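Pre-event inspection: Skidham Hall, gospel choir concert and live recording
Revision 2, 26/08/2024
Inspected by: Ettore Bortolotti, technical manager, Cultero
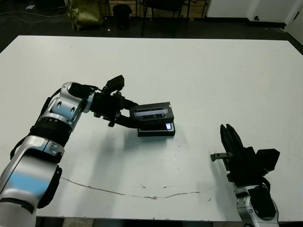 Status codes: P = pass, A = action required, N/A = not applicable. Items marked A must be closed out before the choir is admitted for sound check.

## 1. Risers and stage

- [x] **1.1 Riser legs locked, cross-braces pinned** – P
- [ ] **1.2 Rear guard rail fitted to top tier** – A. Stage-left end bracket has play. Replace the bolt; do not shim.
- [x] **1.3 Tier edges marked with white tape** – P. Tape renewed at centre aisle.
- [ ] **1.4 Piano castors chocked** – A. Upstage castor cup missing.
- [x] **1.5 Hammond and Leslie position clear of wing exit** – P. Leslie moved upstage from the position on the Clonari plan.

## 2. Electrical

- [x] **2.1 Portable equipment tags current** – P. Next retest due November.
- [x] **2.2 RCD trip test, stage circuits** – P
- [ ] **2.3 Cable crossings ramped or flown** – A. Multicore to the recording position crosses the side aisle without a ramp. Russo to supply.
- [x] **2.4 Organ supply separate from lighting dimmers** – P

## 3. Rigging and sound

- [x] **3.1 Secondary safeties on choir microphones** – P. All bars checked from the lift.
- [x] **3.2 Speaker stacks strapped** – P
- [ ] **3.3 Monitor level at front tier** – A. Soloist wedges were over the agreed limit in rehearsal. Reset limiter and record the new setting on the desk sheet.
- [N/A] **3.4 Pyrotechnics and haze** – None in the program.

## 4. Audience and egress

- [x] **4.1 Posted capacity 1,000, matches ticket allocation** – P
- [ ] **4.2 Exit signs illuminated** – A. Balcony rear sign out. Lamp on order with Clonari; balcony stays closed until fitted.
- [x] **4.3 Aisle widths with loose seating in place** – P. Applies to the 200 loose chairs in the flat section only.
- [x] **4.4 Wheelchair bays clear, sightline to choir checked** – P

## 5. Comments

Item 1.2 was also raised at the previous inspection. The bracket was tightened then and has worked loose again, presumably from the choir stepping in time on the upper tier. The riser supplier's load rating assumes a static group. Until Russo confirms a rating for rhythmic movement in writing, the top tier is limited to one row of singers.

The musical director has asked for the centre aisle to be used for the processional entry. Accepted, provided house lights stay at half until the last singer is on the risers. Robes are to be hemmed clear of the shoe; two were dragging at rehearsal.

Reinspection of 1.2, 1.4, 2.3, 3.3 and 4.2 to be signed on the copy held at stage door.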